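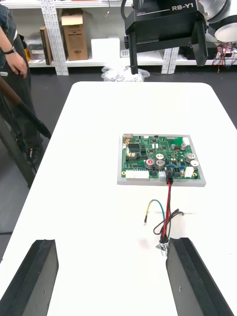 Connector Access and Harness Layout on a Densely Populated Control Board

Final Project Report
Submitted by Tala Smadi
Department of Electrical Technology, Turbridge Technical College

Abstract

This report describes a study of how easily cable connectors can be seated on, and removed from, a control board of the type used in small industrial drives. The board was supplied without its enclosure by Suvomton and was examined on a bench in the Koutsoukos Laboratory. A total of 342 insertions were recorded under three harness layouts. In 23 of them the connector was not fully seated when it was first checked. Most of these cases involved the connectors on the front edge of the board, where the harness lay across the approach to the socket. A revised layout and a fixed order of connection are proposed.

1. Introduction

Control boards are often designed with the finished product in mind, and the position of each connector is settled by the shape of the enclosure and by the electrical requirements of the circuit. The work of attaching the harness is considered later. A technician who replaces such a board in service may then find that a socket is hidden behind a tall capacitor, or that two cables must cross in order to reach their places.

The project was proposed by the service department of Cullthorpe, which maintains drives containing the Suvomton board. The department had noted that units returned after a board replacement sometimes showed a power connector that was only partly engaged. The department asked whether the fault could be reduced by changes to the harness and to the written procedure, with no change to the board itself.

The project had two objectives. The first was to identify which connectors were most often left incompletely seated. The second was to recommend a harness layout and an order of work that a service technician could follow without special tools.

Changes to the circuit were outside the scope of the project. No powered testing was carried out, and the report makes no claim about the electrical performance of the board.

2. Description of the Board

The board is a square green printed circuit board and is densely populated. Silver cylindrical electrolytic capacitors stand upright on it, and these are the tallest parts that a technician must work around. One of them has a red top and is easily recognized, so it was adopted in the written procedure as a landmark. Directions in the procedure are given with reference to it.

A long white multi-pin connector occupies part of the edge at the lower left. Several black connectors are grouped on the front edge near a row of small blue components. This grouping is convenient electrically but leaves little room for the fingers once the first plug is in place. The rest of the surface carries integrated circuits, small white connectors and surface-mount parts, none of which should be touched during connection.

The board was kept on a gray metal support for the whole of the study. The support extends beyond the board, and it was found useful in practice, as the assembly could be turned or moved without contact with the components.

3. Equipment and Materials

The bench has a white top. The light surface was preferred to the dark antistatic mat used elsewhere in the laboratory, on which black wires are difficult to see. Electrostatic precautions were provided by a grounded frame beneath the bench top and by the usual personal grounding procedure of the laboratory.

The harness was made up from a bundled red and black cable, a green-and-yellow wire and a set of thin black signal wires. The green-and-yellow wire was left with a bare stripped end, as it would be clamped to the enclosure in the finished product and has no mating part on the board.

A steel rule, a feeler gauge and a stopwatch were used for measurement. The feeler gauge was placed between the plug shoulder and the socket. A connector was recorded as fully seated only if the thinnest blade could not be entered.

4. Method

4.1 Harness layouts

Three layouts were compared. In Layout A the harness was left as it fell after unpacking, with no ties or supports. In Layout B the power cable was led straight away from the front edge of the board and the thin wires were gathered to one side. In Layout C the power cable was led away in the same manner, and the thin wires were tied to it at a point 100 mm from the edge of the board.

4.2 Procedure

Each trial began with all connectors removed and the harness placed in the layout under test. The connectors were then inserted in the order given on the trial sheet. A limit of 90 seconds was set for each complete sequence. A sequence that exceeded the limit was stopped and repeated from the beginning, and the interrupted attempt was not included in the results.

After the final connector was in place, each plug was checked with the feeler gauge. Any plug that was not fully seated was recorded against its position on the board, together with the layout in use. It was then corrected, and the board was disconnected for the next trial.

Two orders of connection were used. In the first, the front edge was completed before the left edge. In the second, the left edge was completed first and the power connector was left until last.

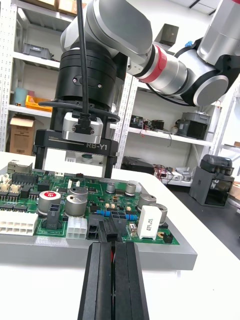
Page last changed: 6/11/19

4.3 Access from above

The preliminary trials showed that the direction of approach had to be considered separately from the order of connection. A plug that mates parallel to the board can be approached over the open table. A plug that mates downward must pass between the capacitors, and the available space depends on which of them stands nearest.

The white six-pin power connector was the clearest case. It sits below two silver capacitors placed one in front of the other, with a black upright connector also close by. A plug brought down at an angle from the rear touches a capacitor before it reaches the socket. The trial sheet was therefore amended to require a vertical approach at this position, and trials made before the amendment were discarded.

The white rectangular resistor on the right side of the board presents a different concern. It is an electrical heat source in normal service and the harness should not rest on it. A note to this effect was added to the procedure, although the matter could not be examined in an unpowered study.

5. Results

The plugs on the front edge accounted for the majority of the incomplete insertions. In the typical case, one side of the plug had entered fully and the other had not. The fault was difficult to see from above and was detected only with the gauge.

Layout A gave the poorest results. The thin black wires tended to form a loop on the table beside the power cable, and a part of the loop could be trapped under the cable as it was brought to the board. The trapped wire pulled the plug slightly to one side. Layout B removed most of this difficulty, but the gathered wires did not always remain where they had been placed. Layout C gave the fewest incomplete insertions and was also the layout in which the time limit was least often exceeded.

The order of connection had a smaller effect than the layout. Completing the left edge first was nevertheless the better choice under all three layouts. When the power connector was fitted first, its cable had to be lifted aside for the remaining work, and in several trials this disturbed a plug that had already been seated.

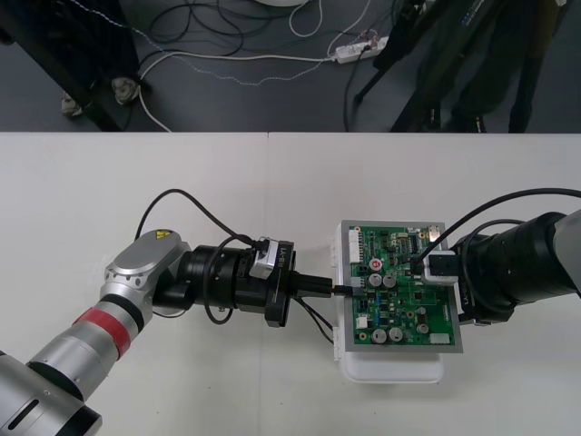
Cable slack was the remaining variable of interest, and it was examined last. A short cable holds its position well but applies a force to the plug, while a long one is free of tension and may lie across the work. The two black cables that rise and curve back down, one of them over the board and the other in a wide arc to its left, show a third possibility, in which the slack is carried above the work and the table around the sockets is left clear. At the left edge of the board, where a small black connector is being fitted, the benefit is easily understood, as the approach to the socket is made from the side. The thin black cable that trails down to the right across the table has no such support, and it is this form of routing that the recommendations below seek to avoid. For the slack trials, the faint seam between the two white panels of the table top was used as the reference line from which the position of the board was set.

6. Discussion

The results support the view of the Cullthorpe service department that partly engaged connectors are chiefly a matter of harness handling. The sockets were not found to be defective or unusually stiff. Where the cable was free to follow a straight path to the socket, the plug seated without difficulty.

Certain limitations must be acknowledged. All trials were made on a single board, and its sockets will have loosened to some extent over the course of the work. The trials were also made on an open bench with good light. A board installed in an enclosure is reached from one side only, and the advantage of the vertical approach described in Section 4.3 may be lost there.

The feeler gauge was a dependable check but is unlikely to be adopted in service. A painted line on the plug body, visible only when the plug is not home, would serve the same purpose. Two sample plugs were marked in this way late in the project, but there was insufficient time to include them in the recorded trials.

7. Recommendations

The harness should be supplied with the signal wires already tied to the power cable, at the distance used in Layout C.

The written procedure should direct the technician to complete the left edge of the board before the power connector is fitted.

The capacitor with the red top should be named in the procedure as the point of reference for all directions.

Slack should be supported above the board wherever the enclosure permits.

8. Further Work

The study should be repeated inside the production enclosure, with a new board for each layout. It is also recommended that the marked plugs be tested against the unmarked type under the same time limit. The trial sheets and the amended procedure have been deposited with the Koutsoukos Laboratory and may be consulted there on request.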